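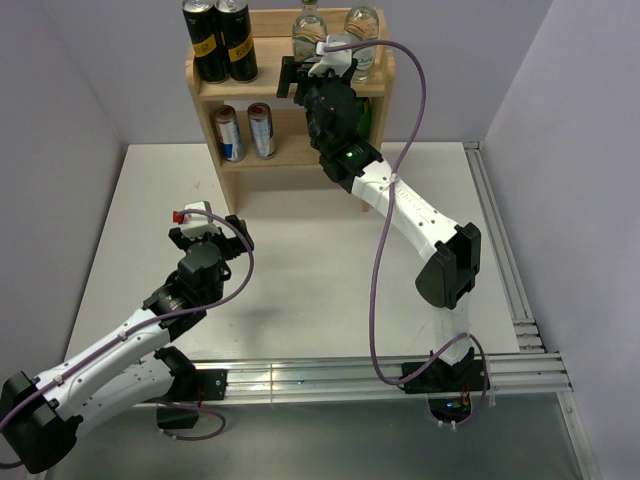
Shelf sag with full bottles - which span formula?

rmoya_shop
Joined January
Posts: 5

Planning a two-tier shelf for drinks, solid pine, boards resting on the side panels with no back. Worst case is a full row of glass bottles on the top board. The Jurnholm span table gives one figure for "books" and nothing for bottles. Do I treat it as a uniform load or as point loads?

plankton
Uniform. Once bottles stand shoulder to shoulder the difference is too small to matter. If you only keep a few in the middle, use a center point load, which is the harsher case for the same weight.

Fledex
Disagree on ignoring it. A center point load gives 1.6 times the deflection of the same weight spread evenly, on simple supports. People always put the heavy stuff in the middle.

plankton
That is what I wrote. Full row, uniform. Few in the middle, point load.

Fledex
You wrote "too small to matter" first.

rmoya_shop
Full row then. Does thickness or depth help more?

Fledex
Thickness. Stiffness goes with the cube of it and only linearly with depth. A 3/4 in board swapped for 1 in is 2.4 times as stiff.

old_rivas
Also allow for creep. Pine under constant load keeps moving for months. I take the calculated sag and multiply by 2 for anything that stays loaded.

plankton
Overkill on a short span. Glue a front edge strip on and stop calculating.

old_rivas
Mine was short too. It sagged.

plankton
What fasteners?

old_rivas
Prevley shelf pins. The pins were fine, the board was not.

rmoya_shop
Going with 1 in plus an edge strip on the top board only. Will check it with a straightedge in January.
- Rosalía Moya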